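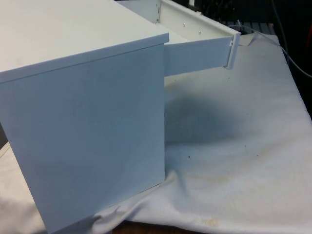
Drawer opening task: planner says success, drawer stays shut

Foleck community forum > Manipulation > Planning and control

loic_r
Hello all. I work on a small white cabinet with four drawers, and the task is to pull the top one. My planner is Galow, the pose of the handle comes from our own detector. In March I could open the drawer in most runs. Now, after I updated the detector, the planner reports "goal reached" and the drawer stays closed in 15 runs of 60. The log shows no error at all. Where would you look first?
Loïc Roussel

greenberg_fan
How do you define success? If it is only "end effector at target pose", the planner is right and your test is wrong. It reached the pose. The drawer is not in its model.

loic_r
Yes, it is only the pose. I agree this is poor. But it was the same test in March, so it does not explain the change.

stostlow2
I would look at perception. White cabinet, off-white cloth, translucent handles: for a depth sensor this is very unpleasant. Clear plastic often gives depth from the surface behind it, so your grasp point moves towards the drawer front. Please plot the handle depth against the plane of the front. If the difference is near zero, you have found it.
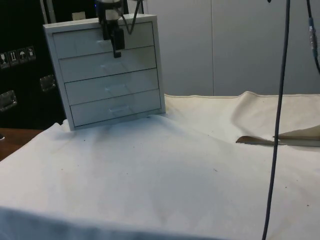 Also be careful that the finger does not hide the handle when you estimate the pose. Take the estimate before the approach, store it, and do not update during the last part. I lost two weeks on a filter which was happily tracking my own gripper.

lyle_k
I don't agree with freezing the estimate. If the cabinet moves a little on the cloth, the stored pose is wrong and you push the drawer instead of pulling it. Fit the whole cabinet, edges and seams, and calculate the handle from this. The big flat side is easy to see even when the handle is covered.
Lyle Kapoor

stostlow2
Fitting the box is fine for a known cabinet. For a new one you need a model first, and the front is nearly the same colour as the side. I still prefer to freeze.

greenberg_fan
Both of you discuss the approach, and the success test is still broken. Compare the front of the drawer before and after the pull. If it did not move away from the body, it is a failure, whatever the pose says.

loic_r
Thank you, this was useful. I plotted the depth as stostlow2 said. In the bad runs the handle is in the same plane as the front. The new detector fills holes in the depth image before it cuts out the handle – the old one did this after.

I changed the order back and ran 38 trials. Two failures, and in both the estimate was updated late, with the finger already over the handle. I will try the box fit from Lyle next, with the stored pose as a fallback. The new success test is also in, it compares the drawer front with the cabinet body.

lyle_k
Good. Please post the code for the fit when you have it, mine is slow on the seams.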